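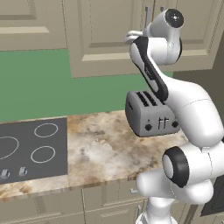 La laca al agua de Dotbridge sigue sin nivelar bien en los rebajes, y hoy, 19/02/2020, he dejado de echarle la culpa a la pistola. En la cara plana queda correcta, con la textura de siempre y un satinado parejo. El problema está donde el panel baja y se encuentra con la moldura. Unas puertas altas como las de arriba, beige tirando a gris y con panel rectangular rebajado y moldura en relieve, son el peor caso para nosotros: mucho canto interior y un color liso en el que se ve cualquier escurrido con luz de lado. Las del pedido Hellton llevan ese mismo tipo de panel, así que conviene resolverlo antes de tocar la primera puerta buena.

## Probetas

Recortes de MDF de la caja de sobrantes, fresados con el perfil del pedido. Hice 4, todas con la misma imprimación, lijadas a mano en la moldura y con taco en el plano. La numeración va a lápiz por la trasera.

- **P1:** laca tal como viene, pistola Soster, mano completa de una pasada. Escurrido en las dos esquinas inferiores. Descartada.
- **P2:** laca tal como viene, primero la moldura y después el plano. Sin escurrido, pero se nota un cerco mate donde se solapan las dos pasadas.
- **P3:** con un poco de agua, moldura primero, abanico cerrado. Bastante mejor. Queda algo de piel de naranja en la esquina que estaba más cerca de la puerta del taller.
- **P4:** igual que P3, pero tumbada en el carro en lugar de colgada. La mejor del grupo.

El cerco de P2 no sale con un lijado suave. Probé en una esquina y lo único que conseguí fue llegar a la imprimación. Si aparece en una puerta del pedido habrá que dar la mano entera otra vez.

## Consumo

Pesé el depósito antes y después. Con el método de P3 se van hasta 440 gramos por puerta grande contando la limpieza de la boquilla, más de lo que pusimos en el presupuesto. Tumbada gasta menos, aunque no tengo pesada buena de P4: el depósito ya venía empezado y no apunté la tara. Repetir.

La oferta de Dotbridge por el lote completo es de 1.099 euros, transporte aparte. Con el consumo de hoy el lote llega, pero justo. No hay margen para repetir muchas puertas.
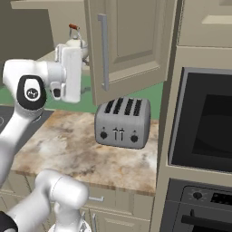 Tampoco hay margen de tiempo si secamos en horizontal, porque el carro ocupa el sitio de la escuadradora y mientras esté ahí no se puede cortar. La alternativa es montar las bandejas viejas en la pared del fondo. Las guías están torcidas y la de abajo no entra hasta el tope, pero para puertas bajas servirían. Hay que forrarlas antes con papel, que todavía tienen restos del barniz del año pasado.

## Tono

Comparé P4 seca con la muestra que mandó Hellton. Bajo los tubos del taller son iguales. Al lado de la ventana la nuestra se va un poco al rosa. Lo mismo pasó con el color Chaimongkol de la carta anterior, y entonces se corrigió con una punta de verde en el bote. Prefiero que lo corrija Dotbridge en origen y que venga todo de la misma mezcla. Les he escrito y les mando un trozo de P3 para que midan sobre pieza y no sobre cartulina.

El brillo también hay que cerrarlo. El cliente pidió "satinado" sin dar más datos. En el canto redondeado de la moldura el satinado hace una línea clara que en el plano no aparece, y hay quien lo ve como defecto. Enseñarles P4 con luz rasante y que firmen la muestra por detrás.

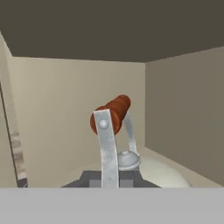 *Asa cilíndrica anaranjada: reflejo en la parte alta, tono más oscuro por debajo.*

## Limpieza y seguimiento

La aguja de la Soster tenía laca seca en el cono. Sale con agua tibia si se desmonta enseguida, y con bastante más trabajo si se deja para después de comer. He cambiado la junta del depósito, que perdía por la rosca. Queda una de repuesto en el cajón de los filtros.

Dejo P2, P3 y P4 en la balda de la cabina, sin apilar. Prueba de adherencia con cuchilla y cinta cuando lleven 3 días de secado. Antes no, que la última vez levantamos película blanda y dimos por mala una laca que estaba bien.

Pendiente:

- [ ] Repetir la pesada de P4 con tara apuntada
- [ ] Enderezar las guías de las bandejas
- [ ] Respuesta de Dotbridge sobre el tono
- [ ] Pedir coladores de papel, quedan pocos
- [ ] Revisar la goma de la puerta del taller, entra aire por abajo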